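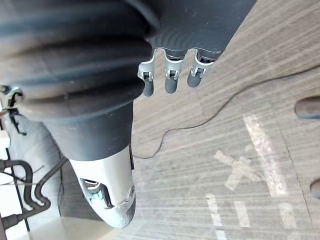 Item 1, kitchen refit, August.

Present: Perihan Keskin (chair), Aroha Halliday (notes), two from Benjelloun.

1. Sink and counter
The double-bowl sink is in and the white counter runs up to the marble-look wall. Perihan wants the joint between wall and counter resealed before handover. Tastow quoted 259 for the work — agreed.

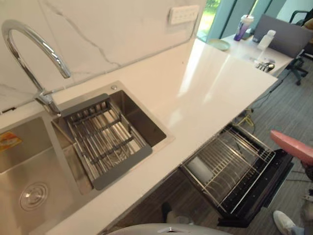
The wire basket stays with the right bowl and goes on the inventory. Aroha to ask Tastow if the sticker in the left bowl can come off.

2. Drawers
Pull-out with wire rack accepted. Spare runners from Skakska, 187 the set, held over to next meeting.

3. Budget
3,000 approved, 17 left unallocated after fittings.

Closed 4:40 p.m. Aroha to send notes to Benjelloun.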